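Kocsis House Kitchen and Craft Room: Spring Walk-Through
Checklist with comments
Walked by: Lilla Dudás, with Géza Barta on the ladder
Date: April 16, 2023

Dear all, thank you for leaving the rooms so tidy on Friday, it made the morning go a good deal faster. The boxes are marked OK, FIX or WATCH as before, and I have put my comments underneath each one. Please read the comments even where it says OK, as some of them are meant for particular people!

KITCHEN

1. Exits and walkways clear
OK
The back door opens all the way and the mat has been taped down at both corners. The flour bins have crept out from the wall again, though, and I did push them back with my foot. Please keep them behind the yellow line, even on baking days when I know it's a nuisance to reach.

2. Fire extinguisher and blanket
OK
Needle in the green, pin in place, tag signed in February. The blanket is on its hook by the stove. Géza would like it six inches lower so that our shorter bakers can grab it, and I agree with him, so he'll move the hook when he has the drill out.

3. Range and gas shutoff
FIX
The front left burner on the Wemberg takes three or four tries to light. I don't want anyone leaning over it with a match, so the knob has a piece of red tape on it until the repair man has been. The shutoff valve turns easily, and the sign above it is nice and readable now (thank you to whoever redid the lettering).

4. Refrigerator and freezer
OK
Both thermometers read where they should. There was a tub of something at the back with no name and no date on it, and I'm sorry to say I threw it out. If it was your soup starter, come and find me and I'll make it up to you.

5. Cutting boards
WATCH
I went through the whole stack, both sides, under the good lamp. Two of the old boards have grooves deep enough to catch a fingernail, and they need sanding or retiring. The glued plank boards want particular attention along the seams, where they can open up if they've been left to soak in the sink. Run your thumb across each seam when you dry the board, and if you feel a ridge, set it aside on the shelf by the window. Oil them once a month, please, and stand them on edge to dry.

6. Knives and peelers
OK
All on the magnet strip or in the block. The bread knife has a loose rivet and has gone home with Géza.

CRAFT ROOM

7. Outlets and cords
FIX
The outlet under the long bench has a cracked cover plate. It is switched off at the panel and there's a note on it. Please don't run an extension cord over to the other side to make up for it, we had somebody nearly go headlong over one last fall and I still think of it.

8. Glue, finishes and rags
WATCH
The lid of the finish can was on but not pressed down. Oily rags go in the metal bin with the foot pedal and nowhere else, and I would like everybody to get into the habit even if they are only stepping out for coffee.

9. Shelving
OK
The tall Trativeck unit is marked for 200 pounds a shelf and we are well under that. Heavier things are at the bottom. The wall straps are tight, and Géza gave it a good pull to be sure.

10. First aid box
FIX
Short on the medium bandages again, and the burn gel is past its date. I have ordered both, plus a second pair of tweezers, and they should be in by the end of next week.

STILL OPEN FROM LAST TIME
The stair light at the side entrance. The electrician has quoted us 302 dollars with the new switch included, and I've said yes. Until it's done, use the front entrance after dark.

If I have missed anything, slip a note under my door or catch me on the stairs.
Lilla

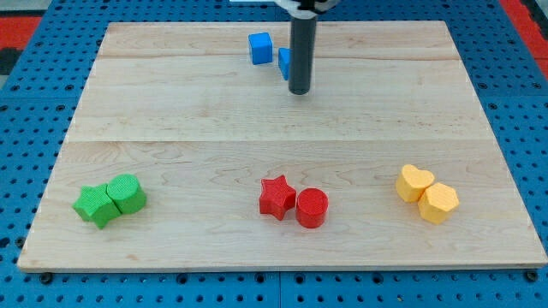 Item 5: pale plank board, seams running across.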